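Rosser Hall, kitchen and servery: August inspection

Hand basin, soap and towels: pass.
Hot water at sink: pass. 64 degrees at the tap. Scald notice missing, replace.
Fridge (Brostura): pass. Reading 4 degrees. Door seal split at lower hinge, still closing fully. Recheck next month.
Fire blanket: pass. Bracket loose, one screw to be replaced.
Extinguisher: fail. Tag out of date. Service to be booked with Orska.
Extractor filter: fail. Grease build-up. Clean before the cooker is next used.
Socket by kettle: pass. Faceplate cracked at one corner, not exposing live parts. Change within 15 days.
Crockery: pass with comment. 2 plates chipped and thrown out. Bowls to be checked at the rim before stacking.
Floor: pass. Mat at back door curls, tape down.

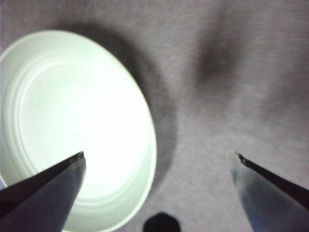

Fails to be cleared before the next hire. Outstanding from last visit: window catch over the sink.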